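Suramik open day, laundry folding demo (long)

Posted by dropstitch_lou

Went to the Suramik open day on Sunday. Doors opened at 10 and the folding demo ran every 90 minutes in the back bay.
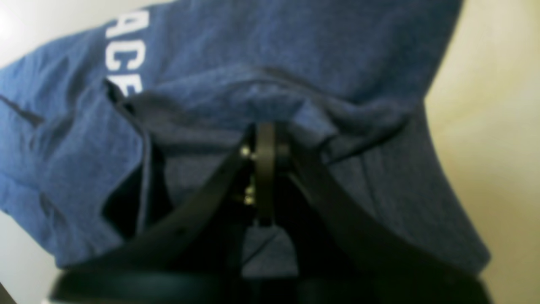 The demo takes one garment at a time from a pile, picks it up, finds a hem or a shoulder, and lays it on the table for folding. Carmela Fiore ran the session I watched. She said they have logged 3,000 picks on t-shirts since July and are starting on towels next. In my session it did 7 shirts. Five came out fine, one it dropped and picked up again, and one she stopped by hand.

Questions from the floor were mostly about price. No number given.

----
Reply by hal_budia

I was at the last session. Ours did worse than yours, three good ones before it hung up on a sleeve and they restarted it. Jersey is hard. It bunches at the grip point and then the software has to guess which fold is an edge.

----
Reply by pressroom44

I run a hotel laundry. We did 684 pieces on an ordinary shift last week with two people folding. Seven shirts in a session is not something I can use.

----
Reply by dropstitch_lou

Carmela talked through every step, so the session was slow on purpose. She didn't give a rate for unattended running. I should have asked.

----
Reply by pressroom44

If the rate was good they would have put it on the handout.

----
Reply by kchauke

Kagiso Chauke here, I was helping at the sign-in desk. The handout was printed before the new gripper fingers went on, so the rate was left off. I don't have the new one. Email the office and they will answer.

----
Reply by hal_budia

Did the fingers change anything? The Gandale ones I used two years ago left pinch marks on thin cotton.

----
Reply by kchauke

Fewer drops on shirts. I haven't checked for marks.

----
Reply by mira_t

Is there parking? Thinking of going to the next one with my dad.

----
Reply by dropstitch_lou

Small lot on the Magagula side, full by 10:30. Street parking after that. Wear closed shoes or they won't let you into the back bay.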